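October
Home and Household Studies, Pliluvard College
By Group 2, Khurana Building

Where does the bedding go? Sorting a bedroom at Hustedstead

What we set out to do

Our topic was bedding and cloth in small bedrooms. How much of it there is, where it ends up, and if a fixed sorting order makes the tidying go easier than just starting in a corner. The original plan was to cover kitchens too but we dropped that in the first week. Too much. Bedrooms were plenty.

The sorting order we tested is called Pirkiva. It's from our course reader, short chapter, not much detail. Basically everything gets handled by kind of cloth and you don't go by drawer or by shelf. Bed covers first, then quilts, then pillows and cases, then small cloths, then clothing at the very end. Each kind gets a home before you start the next one. The chapter says nothing about what to do with bags, which turned out to be our biggest headache, more on that below.

We worked in a bedroom at the Hustedstead apartments. The family agreed to let us take part in their fall changeover, when the lighter covers get put away and the thick quilts come down. They kept the final say on everything. We did not throw anything out and did not suggest it.

Starting state

Everything cloth in the room was written on a tally sheet before it got moved. Final number was 293 pieces. That includes single socks, which we argued over. If you leave socks out the total looks a lot more normal but then the clothing share is wrong, so they stayed in.

The biggest group by number was clothing. The biggest by space was quilts, no contest. This matters for the results because a person looking at the tally sheet would think clothing is the problem, and a person standing in the room would say quilts.

Storage in the room came to 700 liters, measured with a tape and worked out by hand. We counted only the insides of things that close. Tops of furniture, the floor and the bed itself are not storage on our sheet, even though in practice they obviously are. We think this is a fair criticism of our own method. If we did it again there would be a second line for open surfaces.

The bed as a work table

First real finding, and it isn't in the reader. The bed is the only surface big enough to fold on. So the bed has to be made before anything else can happen, and then it has to stay made. We put the bedspread on flat, pulled the edges straight, and after that treated it as a table. Things came onto it, got folded, went off it again.

The rule we wrote down was one kind at a time on the bed. The rule lasted maybe half an hour before somebody put a stack where it didn't belong, and then the small cloths came out while the quilts were still sitting there. Once two kinds are on the bed together they slide into each other and you start refolding stuff that was already done.
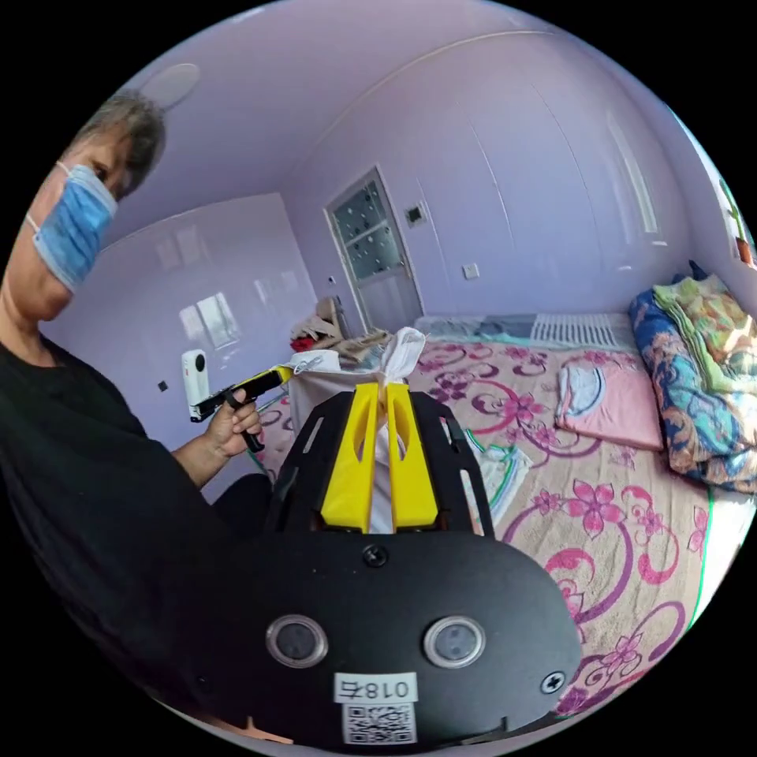 Small cloths were harder then we expected. A quilt is heavy but it stays where you put it. A thin cloth opens up again as soon as you let go of one corner, and if you pick it up from the middle it comes up in a point and you have to lay it down and find the corners all over again. We tried three ways of folding them:

Corner to corner, in the air. Quick, needs two hands free, edges come out uneven.
Flat on the bed, in half and in half again. Slow. Neatest result.
Rolled. Good for narrow cloths, bad for square ones, and the rolls come loose when you take one from the bottom.

Flat on the bed won. We used it for all the rest of the small cloths and for pillowcases as well. Striped ones are easier, because the stripes tell you if you're straight or not. Plain white ones you just have to eyeball it.

Working on top of a patterned bedspread was a small problem of its own. Flowers and vines everywhere, the eye gets tired, and anything with a pattern gets lost on it. White things show up fine. Patterned quilts on a patterned cover, not so much. Someone suggested putting down a plain sheet first and we wish we had, but by then the stacks were already built and no one wanted to lift them.

Quilts

Folded in thirds the long way and then in half. The reader says to fold to the width of the shelf, so we measured the shelf first. Good advice, that one saved us time. Stack them with the fold facing out so a single quilt can be pulled without the rest coming too.

Stack height — we went too high. Past a certain point the stack leans and whatever is on top slides off the back. Two lower stacks would have been better, but two stacks take up twice as much of the bed, and then there goes your table. We kept one stack toward the side of the bed and accepted the lean.

We also asked the family which quilts get used first when it turns cold. Those should go on top. We asked this after stacking. So the stack was done twice.

Pillows

Nothing much to say. They don't fold. They were left on the bed, which is where they live anyway, and moved from one end to the other whenever they were in the way. We did not give pillows a storage figure. Strictly that breaks the Pirkiva order, since each kind is supposed to have a home before the next one starts, but the bed is their home, so fine.

Clothing and bags

Last in the order and you feel it. While you are working on the bed, all the clothing has to wait someplace, and the place it waits is near the door, on whatever furniture is there and then on the floor next to it. The heap got bigger during the session. Every time something turned up that wasn't bedding it went on the heap. By the time we got to clothing it was worse than at the start, and it was also in the way of walking in and out.

Then the bags. Some had clothing in them, some had other bags in them. The order has no step for these. Do you empty them at the start, when you don't have space? Or at the end when you're worn out? We did it at the end and found four more pillowcases, which meant going back to a step that was supposed to be closed.

Our change to the order: open every bag before step one. Don't sort what's inside, only look, and mark on the sheet what kind it is. Takes a few minutes.

Time

The whole session ran 80 minutes without the break. Split by step it was uneven. Quilts were fast even with the restacking. Small cloths took the longest of any bedding step. Clothing took longer than all the bedding together and we were rushing by the end, so the folding on the last things is not great and we'd probably lose points for it if anyone opened the drawers.

We have no time for a session without the fixed order. That was supposed to be the comparison. The second room fell through and there wasn't another one in time, so this report can't say if Pirkiva is faster than starting in a corner. It can only say where it got stuck.

What we would change

Open the bags first, see above.
Plain sheet over the bedspread before any folding.
Ask about the quilts before stacking the quilts.
Clothing heap goes away from the door, even if it means a longer walk.
Small cloths before quilts, when hands are fresh and the bed is clear. This swaps two steps in the reader's order and we think the reader is wrong on this, at least for a room where the bed is the table. In a room with a real table it might not matter.
A second line on the sheet for open surfaces.

Problems with the report itself

One room, one session. The tally sheet was filled in by different people and the handwriting is a mess in the middle, so the split between "small cloth" and "towel" isn't reliable. We put them together in the final table. Volume of the quilts was measured folded and not pressed down, pressed down they'd be a good bit smaller, but people don't store quilts with someone sitting on them.

The family went with the stacks mostly as we left them, except the dark blue cloth, they wanted that kept out on top. Tally sheet and drawer measurements are in the appendix, printed copy only, at the Khurana front desk with the other groups' folders.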